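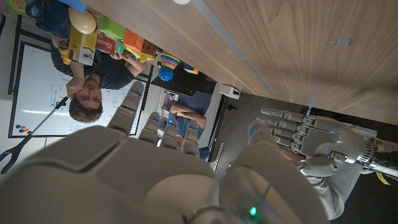 Spring Progress Report: The Mestlow Home Repair and Mending Classes

Prepared for the Jostevier Fund, covering the second half of the grant period

Dear friends at the Fund,

Thank you for your patience with this report, which I had hoped to get to you a little sooner. April is always a crowded month for us, with one set of classes finishing and the next one already filling up, and I kept wanting to wait for one more thing to be settled before I sat down to write. I have stopped waiting, so a couple of the matters below are still open, and I will write again when they close.

Where we stand

When you agreed to support us, we told you we would run evening classes in basic home repair and clothes mending in Mestlow, and that we would try the same thing in Caltham if we could find a suitable room. Both towns are now up and running. Over this period 151 people signed up across the two towns, and 145 of them came to at least one class. I am very proud of that second number. Evening classes have a way of losing people between the sign-up sheet and the first night, especially when it's dark by supper, and I had braced myself for a much bigger gap.

We ran 11 courses in all, seven in Mestlow and four in Caltham. Most were our usual length of six evenings. The exception was the short course on zippers and hems, which we tried over three evenings as an experiment and will certainly run again (the only complaint was that people wanted a fourth evening, mostly for invisible zippers, which are a trial to everyone).

What people have been learning

The repair side is still the bigger draw. We cover leaky faucets, running toilets, sticking doors, patching drywall, regrouting tile and replacing a window screen. Drywall was the surprise this time around. We had planned a single evening on it and ended up giving it two, as it takes a good while to get comfortable feathering out the joint compound, and you really can't sand anything until it has dried. On the first night everyone cut and fitted a patch, and on the second they sanded, put on another thin coat and talked about paint. One student told us she had been hanging the same calendar over the same hole for nine years.

On the mending side, we have moved away from the fixed project we used last year. Everybody made the same apron, and it was a perfectly nice apron, but people kept arriving with a bag of their own torn things and looking at it longingly all evening. Now the first half of each class is a lesson and the second half is for whatever they have brought in. It makes for a busier night for the instructor, who may go from a split coat lining to a stuffed rabbit with one ear, and we have had to put a second helper in the room. I think it's well worth the extra wages and I hope you will agree when you come to the budget section.

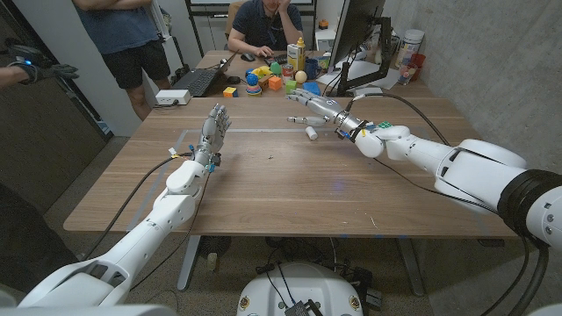 We have also started sending each student home with a printed sheet from every class. These began as something I typed up in a hurry for a gentleman who had missed an evening, and then everyone wanted one. They are plain things, a page each, with the steps in order and a short list of what to buy. Students have asked for larger type and we are redoing the whole set with that in mind.

The Caltham classes

Caltham took longer to get going than we had planned. The first room we were offered had no sink, and it is very hard to teach faucets without one! The room we have now is smaller but has good light and running water, and there's parking behind the building. We lost the first month of the schedule to the search, which is why Caltham has four courses to its name when our proposal promised five. We would like to make up the missing one in the fall, if you are comfortable with our carrying that money forward.

The mix of people is a little different there. Caltham has drawn more renters, and they ask very sensible questions about what they are allowed to fix and what they ought to leave to the landlord. We didn't have a good answer ready. We have since added a half hour on how to write a clear repair request and keep a copy of it, and it has gone over so well that we brought it back to Mestlow.

The tool library and Arthur

You will remember that part of your grant went toward the lending shelf, and that the secondhand van we bought to move it between towns was already named Arthur when it came to us, in gold letters on the driver's door. We never had the heart to paint over them. Arthur has been dependable apart from a new battery and a back door that needs lifting as you close it. The most borrowed items are the stud finder, the long level and the wet saw. The wet saw goes out with a waiting list, and I would like to buy a second one.

Budget

We are close to plan. Wages ran over because of the second helper in the mending classes, and rent ran under because of the late start in Caltham, and the two very nearly cancel out. Printing was a line we hadn't budgeted for at all, and we have been covering it from the supply money. The full figures are on the attached sheet, with notes beside anything that moved.

Still to come

The summer schedule is set for Mestlow and nearly set for Caltham, where we are waiting to hear whether we can keep the room through August. We are hoping to add a Saturday-style daytime class for people who work evenings, and I have a promising instructor in mind, though we haven't agreed on hours yet. I would also like to try one course for parents and older children together, starting with bicycle tires and buttons.

There are three things I need from you when you have a moment: your decision on carrying the Caltham money into the fall, your thoughts on the second wet saw, and a yes or no on moving printing to its own line for next year. You are very welcome to visit any class before the summer break. Come at half past six if you can, so that there's time for coffee before we start.

With warm thanks from all of us,

The Program Coordinator
Mestlow Home Repair and Mending Classes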